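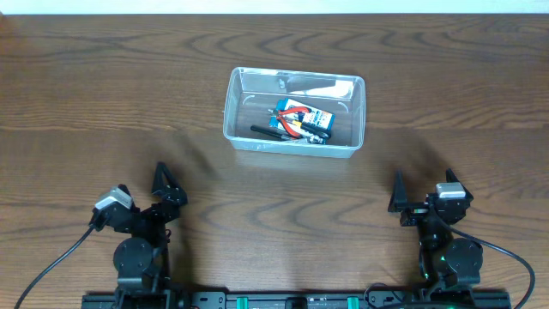 Why is the longer copy of the Tovton poem 17 lines longer than the shorter one?

The shorter copy leaves out a speech by the helmsman, and the most likely cause is a slip of the eye between two lines that begin with the same words.

Figure 1. Clear plastic storage container on a wooden tabletop.

3. The Length of the Poem and the Helmsman's Speech

The Latin poem known from the Tovton collection survives in two copies. The longer, kept at Tovton itself, has 109 lines of hexameter verse. The shorter, now at Stolten, has the same opening and the same close but lacks the speech in which the helmsman asks the crew to turn back before winter. Earlier readers took the speech for a later addition. This section argues that it belongs to the poem as first written, and that the Stolten scribe passed over it by accident.

The case against the speech was set out in the Foley catalog, which remains the only printed account of both copies. It rests on style. The catalog notes that the helmsman speaks in short, plain sentences, while the narrator favors long ones that run over the line end, and it concludes that two hands were at work. The observation is fair as far as it goes. The sentences in the speech are indeed shorter. A change of style at the start of a speech is common in Latin epic, however, and it is a weak ground for removing lines that scan correctly and fit their setting.

The setting deserves more attention than it has received. In the Stolten copy the narrator describes the ship at anchor and then passes at once to the captain's anger. The captain rebukes a man for fear and tells him that the gods do not favor those who count the waves. No one in the Stolten text has spoken of fear, and the man has not been introduced. In the Tovton copy the rebuke is a reply. The helmsman has just said that he has counted the waves from the harbor mouth and does not like their number, and the captain turns his own words against him. Without the speech the rebuke has no target, and the phrase about the waves has nothing behind it.

The Foley catalog was aware of the difficulty and proposed that the second hand wrote the speech in order to explain the rebuke. This would leave the original poet with a passage that could not be understood. Sudden changes of subject are found elsewhere in the poem, but in each of those places the reader can supply the missing step from what has gone before. Here there is nothing to supply it from.

The evidence of the copies themselves points the same way. The first line of the speech and the first line of the captain's reply both open with the words "nec tamen." A scribe who had finished the line before the speech, and who looked back to his model for the next "nec tamen," could easily have found the second in place of the first. Errors of this kind are well known in copies of verse, where the eye is drawn to the left edge of the column. The Stolten scribe made the same mistake on a smaller scale near the end of the poem, where he left out a single line and then wrote it in the margin. In the present case he did not notice, or had no reason to look, as the grammar of the lines on either side is complete.

Glenys Donnelly has objected that the speech contains a word for "rudder" that occurs nowhere else in the poem. The objection has some weight, but the rudder is mentioned only twice, once by the narrator and once by the helmsman, and the narrator's word would not fit the meter at the point where the helmsman needs it. The choice may therefore be one of convenience. Trudy Tamihana, in her notes for the Wanura edition, adds that the rarer word is the more technical of the two and suits a speaker who works the ship. Her suggestion is attractive, although the poem is too short to show whether its author matched words to speakers as a rule.

There remains the matter of the simile that closes the speech, in which the crew is compared to cranes that have left too late in the season. The final verb is damaged in the Tovton copy, and only the first two letters can be read with confidence. The Wanura edition prints a form meaning "they turn." The present writer prefers a form meaning "they are scattered," which agrees with the storm that follows, but the traces would allow either reading. The choice does not affect the argument given here, and the line is left open in the text printed in the appendix.

If the speech is accepted, the numbering used in the Foley catalog must be changed from the captain's rebuke onward. References in the next section follow the Tovton copy, with the catalog number in brackets wherever the two disagree.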